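Print this page | E-mail this page
Search this site Enter keyword Go
Last updated: March

3. Study area and methods

3.1 The Lirkeck catchment

Lirkeck is a small dairy and cropping catchment, clay over shale, cleared early and drained hard. Most of the creek line was fenced off in stages, oldest fencing at the Cirberg end. Stock still get in there after floods. Rainfall is winter dominant, summers dry enough that the upper reach stops flowing and breaks into pools. Previous work on the catchment looked at nitrogen only. Phosphorus colour was never done properly, and the older samples weren't kept, so no re-analysis possible.

Three reaches were used: Cirberg (upper, fenced, planted with natives), Stustesik (middle, fenced but not planted, rank grass to the bank) and Prasertsri (lower, unfenced, named for the property it runs through). Reaches were chosen for access as much as anything. The gate at Stustesik is locked from the road side and samplers walked in from the weir.

3.2 Water sampling

Grab samples, mid-channel, elbow depth, bottles rinsed with creek water first. Sampling was fortnightly, plus storm events where somebody could get out in time. In total 21 storm samples were usable. Others were lost to a fridge failure or were taken on the falling limb only, and are left out of the load estimates but kept in the appendix table. Filtering was done on the tailgate, not back at the lab, after early trials showed dissolved P dropping overnight in unfiltered bottles. Total P by persulphate digestion. Turbidity read on site, meter re-zeroed each visit.

Flow at Prasertsri comes from the gauge. Flow at the other two reaches is scaled by catchment area, a weak point we come back to in section 5. The scaling probably overstates summer flow at Cirberg, where there are farm dams upstream with a combined storage of nearly 3000 megalitres.
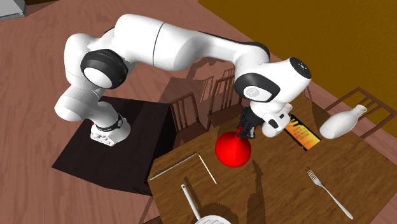 Figure 3

Bank soils were cored at 100 mm intervals to refusal. Cores were bagged in the field, air dried, sieved and run for Olsen P and P buffering. Gravel layers at Stustesik made the lower intervals patchy, so the depth profiles for that reach should be read with some care. Root mass was weighed but is not reported here.

3.3 Vegetation

Point intercept along fixed transects, both banks, spring and autumn. Grasses to species where seed heads were present, otherwise to genus. Willow was recorded seperately from other woody cover as it drops its leaf in one go and the litter pulse shows up in the autumn P numbers. At Prasertsri the left bank transect had to be moved upstream after the bank slumped; data before and after the move are treated as differnt transects.

3.4 Analysis

Loads by flow-weighted mean concentration. Mixed models with reach as fixed effect and visit as random. Only one creek per treatment, so no claim of replication at reach level and the p values are for within-reach comparisons. Storm and baseflow samples modelled apart. Values below detection set to half the limit; setting them to zero instead made no difference to the ranking of reaches.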